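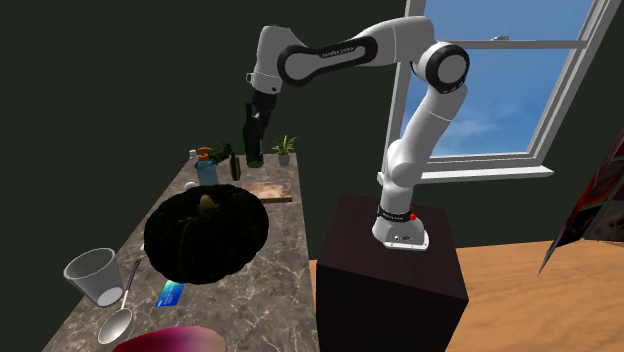

6 min read

MEDIA RELEASE – for immediate use

Zedbridge students take simulated kitchen robot to Nenderari final

16 February 2026

ZEDBRIDGE – The Zedbridge College Robotics Club is through to the final of the Nenderari Student Manipulation Challenge with Gesia, a program that gets a simulated robot arm to pick up and put down ordinary kitchen things without wrecking the kitchen.

Final is in October. All on screen. Teams send their code in, the organisers run it on benches no team has seen before, and the scores go up the same night.

The club has 57 members, from first years through to people who should be finishing their last assignment. Most had never programmed an arm of any sort when they signed up. Plenty came over from the combat robot side of the club and some are going back there after October, they've made that clear.

What Gesia does

The robot is a Franka Emika Panda, rendered on a dark brown pedestal beside a long marble kitchen bench. Green wall behind, window with blue sky in it. The bench gets filled with clutter and the arm is told, in a plain typed sentence, what to fetch or move.

In the round the students have been working on most this month it's bottles. The image with this release shows the gripper holding a tall dark green glass one above the back of the bench, with a smaller olive bottle and a pot plant right underneath. Tight spot. There is also a very large, very dark pumpkin taking up the middle of the counter, and a fair bit of the club's summer went on the pumpkin.

"People ask why a pumpkin. It's big, it's ribbed, it hides things," said Zlatko Pavlović, club coordinator and a tutor in the college's engineering school. "If your program only knows about what's in plain sight it'll plan a path straight through whatever is behind there. Ours did. For weeks. We had a version that was basically a pumpkin bowling machine."

Gesia works in stages. It reads the instruction, looks for the object, picks a place to grip, plans a path and then moves. If the path gets too close to anything it stops and plans again. Students write each stage in small groups and swap every few weeks, so the person who wrote the grip code ends up fixing somebody else's path code and the other way round. Causes arguments. Also means no part of the program is understood by just one person who then goes on holiday in January, as happened last year.

How the scoring works

Nenderari runs in two rounds. The qualifying round, which Zedbridge has just come through, uses a set of benches given out to teams in advance. The final doesn't. Objects get shuffled, lighting gets changed, and the instructions are written by people who haven't met the teams and don't much care how the code likes to be spoken to.

Points for picking the right thing. Points for putting it where it was asked for. Points off for knocking anything over, for touching the wall or the window sill, and for taking too long. Dropping glass is the big one – a dropped bottle ends the run, no partial marks.

Zedbridge lost most of its points in the qualifier on flat things. Cards, cutting boards, spoons. A bottle has sides you can get two fingers around. A card lying on marble has nearly nothing, and the gripper just scrapes at it. The current plan is to slide a card to the edge of the bench and take it from there. Works sometimes. The club isn't pretending otherwise and would quite like to hear from anyone who has a better idea.

Clear plastic is the other headache. See-through cups confuse the depth reading, so the program thinks the cup is further back than it is, or thinks there's no cup. The sensing group has been comparing several views of the same bench before the arm commits to a move. Slower, and time costs points, so there is an ongoing fight between the sensing group and the path group over how many views is enough. Still going as this goes out.

Money and computers

Hauksdóttir, the Zedbridge engineering firm, has given the club $3,000 toward computer time for the final. That pays for training runs the college machines can't fit in during semester, when the lab is booked for classes most of the day and the club gets what's left. Which is evenings, mainly.

The firm is also sending staff along to two open nights to look over code and ask awkward questions. The first of those covers safety stops, the second covers testing. Members will recieve the dates by email once rooms are confirmed.

The club has asked us to say thanks to Hauksdóttir, to the lab technicians for leaving the aircon on, and to the families who have been doing pick-ups well after dinner.

Why simulation

Cost, first. The college doesn't own an arm like this and the club wasn't going to wait until it did. In simulation every member can have one on their own laptop, break it, reset it and go again. Someone can run the same bench over and over with the bottle shifted a little each time and have the results by morning.

There are limits and students are taught them from the first session. Simulated glass doesn't get greasy. Simulated spoons don't bend. A grip that holds nicely on screen may slide straight off in a real kitchen, and the club makes no claim that Gesia would work in one.

"I want them to be suspicious of their own good results," said Pavlović. "If it scores perfectly on a bench you've looked at every night since spring, what have you learnt? Change the bench. Move the cup. Get someone from another group to set it up and be mean about it."

That has turned into a regular part of club nights. One group sets a bench for another group's code, nothing off limits as long as the arm can reach it. Bottles behind pumpkins, obviously. Little round things that roll. Stuff jammed up near the wall so the fingers have to come down from straight above with no room to tilt. Results go on the whiteboard and stay there till the next meeting, good or bad.

What students get out of it

No course credit, it's a club. But the college says work done for Nenderari can go into a portfolio and a few members have used their Gesia write-ups when applying for summer placements. Members also keep a shared log of everything that failed and what was tried. It has got long. New people are told to read it before they touch the code and mostly they don't, then they do.

There is work for people who don't program. Somebody has to write the instructions the arm is tested with, and engineers turn out to be bad at it because they all write like manuals. Communications and hospitality students have been writing them instead – "can you grab that tall bottle at the back", "put it near the plant, no, other side" – and the scores dropped straight away. They've been creeping back up since. More writers wanted.

Between now and October

Next on the list is teh flat object problem, then a full rewrite of how the program decides it's too close to something. After that the code is frozen for a stretch and only gets tested, no new features, however good they sound at ten at night. Pavlović has the only key to the freeze and says he'll be ignoring messages about it.

The club will hold a practice final before the real one, using benches set by past members. Open to families and to local schools. Screens up the front, snacks up the back, commentary by whichever students can be talked into it.

New members

The club is taking new members now, any course, any year, part-time students included. No experience needed. Bring a laptop if you have one, there are lab machines if you don't. Come to any club night and ask for the Gesia table. First session is spent getting the arm to pick up one bottle and set it down again, and most people get there before they have to run for the bus.

Media

Zlatko Pavlović is available for interviews outside class hours. Students can talk too, with a bit of notice. Live demonstration of the simulation can be set up at the college or over a video call. Higher resolution version of the image on request.

Contact the Zedbridge College media office and put Gesia in the subject line please, otherwise it goes to general enquiries and sits there.

ENDS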